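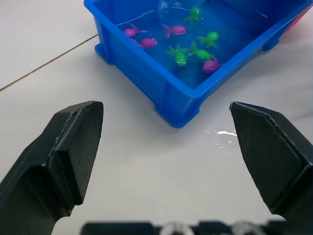
Notano Parents Board > Parties and Rainy Days > Water bin fishing game, who has done one?

plumcake_jo
Posted Wednesday, 7:40 am

We're doing a fishing table at the preschool spring fair in March and I am so excited about it I could burst. Blue bin, water, pink fish and green fish, all on a white table where the little ones can get right up to it. I tried it out at home with my two (3 and 6) and dinner was very late that night, because they would not stop. The 3-year-old just wanted to hold them and say hello to each one. The 6-year-old made up a whole scoring system where green is worth more than pink on account of the spikes.

What I need from you all: nets or magnets? How deep do you fill it? And do I give every kid a prize or only if they catch something? We had 82 kids come through last year and the line for face painting nearly ended friendships.

gilbert_n_sullivan
Posted Wednesday, 8:05 am

Nets! Nets nets nets. Small ones with short handles. We did magnets one year and spent the whole afternoon untangling string. A kid with a net feels like a fisherman in two seconds, and it takes no explaining.

Water about a hand deep. Any more and it's a pain to carry and the sleeves get soaked.

marlowsmom
Posted Wednesday, 8:22 am

I'm going to disagree on magnets, sorry Gil. If you use a stiff dowel and only a few inches of string there is nothing to tangle. And it's slower, which is good for kids 5 and up! With a net my son scoops everything in one swipe and then looks at you like, what else have you got.

Prizes: everybody gets one. Please. I have carried a screaming child to the car over a sticker.

gilbert_n_sullivan
Posted Wednesday, 8:31 am

Fair point about the swiping. You can make a rule, one fish per dip. Does the rule hold? For maybe four kids.

plumcake_jo
Posted Wednesday, 9:10 am

Ha, my 6-year-old is a swiper. What if little kids get nets and big kids get the poles? I could do two bins. I do love the idea of one bin for everyone though, with all of them hanging over it together.

Fedir Shevchuk
Posted Wednesday, 12:15 pm

I run the games corner at the Dudberg summer picnic and a fishing bin is my favorite thing we put out. Some notes from doing it several years running:

Fill it where it's going to stay. I carried a full one across a lawn once and arrived with wet shoes and half a bin.

Put a towel under it and another one over your shoulder. The one under the bin stops it from sliding when they lean on the rim, and they will all lean on the rim.

Warm tap water if it's outdoors in spring. Little hands get cold faster than you'd think, and then they quit.

Two colors is perfect for a quick game. Call out "pink!" and they can only go for pink. Call out "green!" and everything changes. It gets very loud and I love it. Do 30 seconds a turn and the line moves right along.

If your fish take on water, squeeze them out at the end and leave them on a rack overnight. Ours got black stuff inside the first year and we had to throw out the lot.

marlowsmom
Posted Wednesday, 12:40 pm

Oh, calling out the colors is so good! Stealing that for bath time tonight.

tansy88
Posted Wednesday, 1:02 pm

Going to be the grump for a minute. I don't love open water at a fair with toddlers around. I know it's shallow. But people get chatting and look away. Could you do it dry, with blue shredded paper? My sister's school does it that way and the kids didn't seem to mind.

plumcake_jo
Posted Wednesday, 1:30 pm

Not grumpy at all, I'm glad you said it. The plan is two grownups on that table at all times, one running the game and one who does nothing but watch the bin, and it gets emptied the second we close. I'd be really sad to lose the water, the floating is the whole magic of it for my kids. When one of them rolls over and bobs back up they shriek.

Fedir Shevchuk
Posted Wednesday, 1:48 pm

Same setup as ours. Bin on a table, one adult whose only job is the bin, no swapping out without saying so out loud. I'd go with paper if you can't promise that second person.

tansy88
Posted Wednesday, 2:03 pm

OK, a person just for watching makes me feel a lot better. I still like the paper for the under-twos, who mostly want to throw things anyway.

jisik_road_dad
Posted Wednesday, 4:50 pm

Has anyone mixed other stuff in? We threw clear plastic balls in with ours and called them bubbles. They drift around and get in the way of the nets, so it's harder for the older ones. My daughter decided the bubbles were fish eggs and had to be rescued first, so then nobody was fishing, they were all running an egg hospital.

plumcake_jo
Posted Wednesday, 5:15 pm

EGG HOSPITAL. I'm putting that on the sign.

gilbert_n_sullivan
Posted Wednesday, 5:20 pm

Bubbles are fun, but go easy. Too many and a 3-year-old can't get to a single fish and you have tears.

ochoa_street_amy
Posted Wednesday, 8:35 pm

For prizes, we bought a bag of 300 fish stickers and still had plenty left after two fairs. They weigh nothing, every kid gets one, and the big ones get to pick their color if they follow the one-per-dip rule. Also bring a spare shirt for your own kid. Mine was soaked to the armpits before we even opened.

plumcake_jo
Posted Wednesday, 9:02 pm

You are all the best. So here's where I've landed: nets for the little ones, marlowsmom's stiff poles for the big ones if I can get the magnets to stay on, warm water, Fedir's color calling, stickers for everybody, and a dry paper tub off to the side for the babies. Marlowsmom, what did you glue your magnets on with? Mine popped off in the sink.

marlowsmom
Posted Wednesday, 9:20 pm

No glue! Little metal ring through the tail, and the magnet only goes on the pole. Try one fish before you poke holes in the whole gang.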